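4.2 Clearance rules for shared bench cells

Most house rules for two-arm cells ask for a minimum gap between grippers and leave it there. The Puvenell guideline, which we followed for the bottle clearing task, is typical. It sets the gap, asks for a written start check, and says almost nothing about the pile the arms are meant to work on. We doubt that a fixed gap does much good when both arms have to reach into the same small heap.

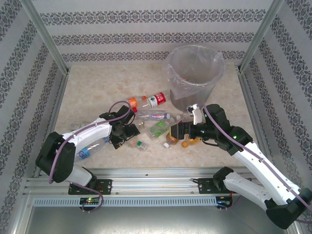
Figure 3. Two-arm cell with plastic bottles on the floor and a lined bin behind them.

Of the 407 runs logged under the guideline, 238 had at least one stop called by the gap rule. Only 11 of those stops came before a contact we would call harmful. The rest cost time and taught operators to clear the warning without looking - a habit no standard should encourage.

The Dramik checklist does better on paper. It has the operator note which bottles lie under a gripper before restarting, but it never says who reads the notes, and we found no sign in our own logs that anyone had. We would treat claims of safer operation under either document with care until stops and contacts are reported separately.

Print this page | E-mail this article
Shares: 11 | Comments: 0
Contact | Copyright Idovell | Back to top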